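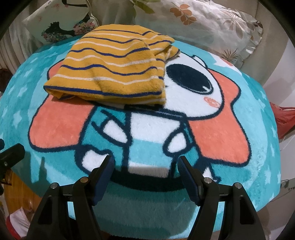 Every few months someone writes a piece telling parents that a child's bedroom should be calm. They mean beige, or a grey that has been given the name of a bird. I have read enough of these to know the shopping list by heart, and I think the advice is wrong, or at least it is aimed at the adult who has to look into the room on the way to bed. Children like a big face on things. Teal background, stars, coral hair, one enormous dark eye with a pink cheek beside it: that is a design a six-year-old would choose in five seconds, and a folded mustard cloth with navy and white stripes laid on top of it does no harm at all. The colours don't match. I can't see who suffers.

Bernadette Poulain, who wrote the home pages of our local paper for years, used to say that printed bedding was a phase and should be bought cheaply. I half agree. The phase in our house lasted four years and outlived two plain sets, both from Grube, both chosen by me and both refused at bedtime.
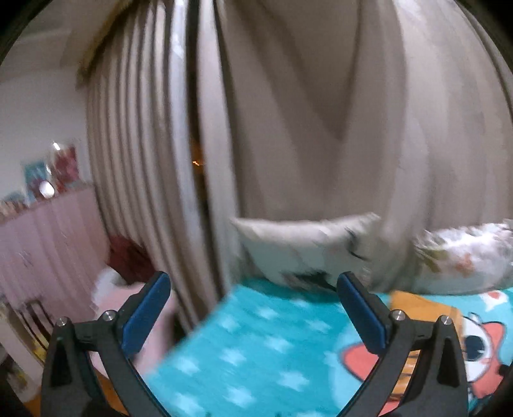 Stars on the sheet, a pink blanket and plain beige curtains.

If there has to be a calm part of the room, let it be the curtains. They hang for ten years and are a nuisance to change, so buy them long and dull and leave them alone. A bed cover can be swapped in the time it takes to boil a kettle. I paid 38 pounds for our last one, and a friend paid 200 for a linen set from Nirbridge that her son calls the hospital one.
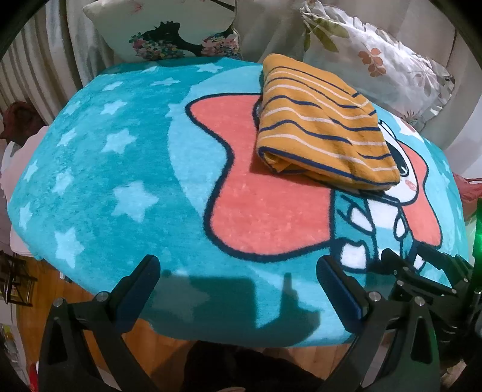
There is a practical side as well, and the calm-bedroom people never mention it. Pale plain covers show everything, and small children bring felt tips to bed. A busy print hides a good deal between washes. It also makes the bed easier to put straight, for a child who is learning. With stars down one side and a character in the middle, face towards the pillows and feet towards the floor, even a sleepy person can tell which way up it goes. We wash ours at 30 and fold nothing very well — the striped cloth usually ends up over the poor creature's head — and the bed still counts as made.

My daughter has started asking for plain green. I've told her we'll look in February.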